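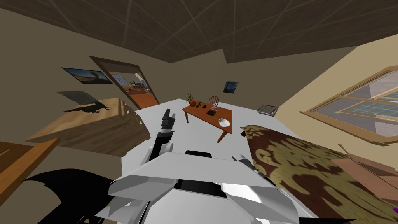 Dry scalp and flaking: changes to the Stirndale advice sheet

The advice sheet on dry scalp, flaking and itching has been revised and replaces the April version. Copies of the old sheet should be recycled. The main changes are set out below for readers who already use it.

Telling the two conditions apart. The old sheet treated dry scalp and dandruff as one problem. They are now covered separately. Dry scalp tends to shed small, white, powdery flakes, and the skin on the arms and legs is often dry as well. Dandruff flakes are usually larger, may look yellow, and can feel greasy between the fingers. The skin under them may be red or, on darker skin, lighter or darker than the area around it. Some people have both.

Washing. For dry scalp, the sheet suggests washing less often, with lukewarm water and a mild, fragrance-free shampoo. For dandruff the advice runs the other way: oily flakes tend to build up when washing is put off. People with tightly curled or coily hair usually need a longer gap between washes, and the sheet now has its own paragraph on this.

Medicated shampoos. Common active ingredients are zinc pyrithione, selenium sulfide, ketoconazole, salicylic acid and coal tar. Follow the label for contact time. Many products need several minutes on the scalp before rinsing, and a quick lather may be too short to do much. Selenium sulfide can discolor light or color-treated hair. Coal tar can stain light hair and makes the scalp more sensitive to sunlight – wear a hat outdoors.

When to see a clinician. Make an appointment if the flaking has not improved after a month of regular treatment, if the skin is cracked, weeping or painful, if hair is coming out in patches, or if thick scale spreads past the hairline. Psoriasis, eczema and ringworm of the scalp can all be mistaken for dandruff, and ringworm needs prescription medicine taken by mouth. Children with scaly patches and hair loss should be seen promptly.

Reader survey. The spring survey drew 3,847 replies, of which 101 came on paper. Itching was the most common complaint in both the Akville and Moroz areas. A fuller breakdown will follow in the next issue.

The Pudano skin and scalp line has moved to new hours and now opens at 10 on weekdays. Calls are limited to 30 minutes. Have the names of any shampoos, creams or tablets in use ready before calling.

Sheet last revised Wed 8 May.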